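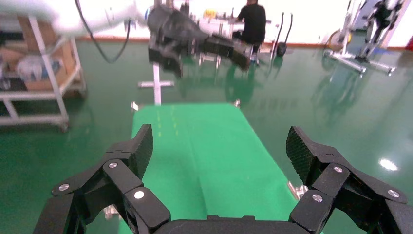
Green belt, looking toward the far end. Crease or seam runs down the middle.

Belt conveyor: crease down the center, tracking, and where to put the guide brackets

beltline_mn
Short bench conveyor, green belt, bought used in August. It carries small cartons and bagged parts from one end to the other, nothing heavy. Two questions.

First, the shallow line running lengthwise down the middle. I can't decide whether it is a crease from storage or a seam from manufacture. I can feel it with a fingernail. Cartons don't care. Thin bags sometimes turn a little when they land across it.

Second, there is a small silver bracket sticking out from the right edge of the belt. I want to fit a side guide and would like to use that bracket instead of drilling the frame. Has anyone done this on a short unit?

The supplier was Kisix. They sent a parts list with no drawing.

oldsplice
Which way was the belt folded when it arrived? A two-ply PVC belt that sat folded lengthwise for a winter will take a set, and the set shows up as a shallow valley. A longitudinal seam is a different animal. Turn the belt over and look at the underside fabric. If the weave is continuous across the line, it's a crease. If the weave stops and starts again, somebody joined two narrow strips.

beltline_mn
It came mounted, so I have no idea about folding. I'll check the return side tonight.

tq_rollers
Before anyone blames storage: check the slider bed. If the bed is made of two sheets butted together lengthwise and one sits low, the belt will print that joint after enough hours under tension. I have had this on two units. The line was straight as a ruler both times and sat exactly over the joint.

Test is simple. Release the take-up, lift the belt, lay a straightedge across the bed. If you can slide a 0.5 mm feeler under it at the middle, there is your line.

oldsplice
Possible, but a bed joint normally polishes the underside before it shows on top. I would still look at the fabric first. It takes one minute and no tools.

tq_rollers
It also tells you nothing about the bed.

pennyweight
What are the yellowish dashes on the far part of the belt? Printed tracking marks?

beltline_mn
Those were on it when I got it. They run lengthwise. I assumed a previous owner used them to line up product. They are faint and I can't feel any thickness, so ink or rub-off of some kind.

pennyweight
Could be useful either way. Put a piece of masking tape on the frame next to one of the dashes, run the belt, and watch whether the dash wanders toward or away from the tape. Saves buying a gauge.

grayfeather
That works only if the dashes were put down parallel to the edge. If somebody did it by hand you'll be chasing an error that isn't in the belt. Measure from the belt edge to a dash at several points before trusting them. I would use the edge itself and ignore the marks.

pennyweight
Edges on slit belting are not always straight either.

grayfeather
Straighter than a paint marker.

beltline_mn
Update. Got the belt over. Fabric on the underside is continuous, no join. There is a dull stripe in the same position as the line on top. Released the take-up and put a straightedge on the bed. It is two sheets. One side is lower. I don't have a 0.5 feeler but a 0.3 goes in easily.

tq_rollers
There you go. Shim the low sheet from underneath. Don't use tape on top, it will catch and roll up. Steel shim stock between the bed and the cross member, then recheck along the full length.

oldsplice
Agreed on the shim. The mark in the belt may relax some once the bed is flat, but I wouldn't expect it to vanish. If the bags still turn, replace the belt. On a unit that short the belt is the cheap part.

beltline_mn
Any preference on replacement? Kisix quoted one and Andeo quoted one. Andeo is 30 dollars more and has a matte surface.

grayfeather
Matte for bags. Gloss PVC grips clean poly film hard and lets go when there is dust on it, so behavior changes through the day. Matte is more consistent.

oldsplice
I would go the other way. Matte holds dirt and is miserable to wipe down. If the bags are light and the speed is low, gloss is fine. I ran gloss for 6 years on a packing bench and cleaned it with a damp rag.

grayfeather
What were you carrying?

oldsplice
Cartons, mostly.

grayfeather
Then that isn't a comparison. He has bags.

tq_rollers
Back to the bracket, which everyone skipped. How many fasteners hold it, and does it go into the side frame or only into the cover strip? On a lot of short conveyors the small side fittings are sensor mounts. They will carry a photo eye and nothing else. Hang a guide rail on one and the first jammed carton bends it into the belt edge.

beltline_mn
One bolt, into the side frame. There are also small fittings at the two far corners. I took those for end cover mounts.

tq_rollers
One bolt means it can rotate. Sensor mount, I'd put money on it. For a guide you want two supports per side as a minimum, 3 if the rail is soft aluminum. Zerkeo sells a clamp that goes in the frame slot if your profile has one.

pennyweight
My profile didn't have a slot and I used the single bracket at one end with a clamp at the other. No trouble so far. For light bags the side load is close to nothing. Depends how much you want to spend on it.

tq_rollers
It depends on what happens when something jams. Product weight has little to do with it, the motor supplies the load.

pennyweight
Mine has a slip clutch. Fair point if his doesn't.

beltline_mn
No clutch that I can find. I'll put in two proper supports per side and leave the bracket for a photo eye later. No slot in the frame, so I will be drilling after all.

grayfeather
Take the belt off before you drill. Chips between belt and bed will give you a second line to post about.

halfpitch
Reading with interest, I have the same belt color and a similar line, slightly off center. The Grímsdóttir manual for mine says to set tension by belt elongation, 0.3 percent, and the previous owner clearly had it far tighter. Would over-tension alone do it on a flat bed?

oldsplice
On a crowned pulley, yes, it can. The middle gets stretched most at the crown. Check whether your line gets more visible near the end rollers. If it looks the same everywhere, go measure the bed.

beltline_mn
Shims are in. The 0.3 no longer goes under the straightedge anywhere. Belt back on at lower tension, tracking holds within 2 mm of the edge over half an hour. Line is still there, bags turn less. Ordering the matte one and will post when it is fitted.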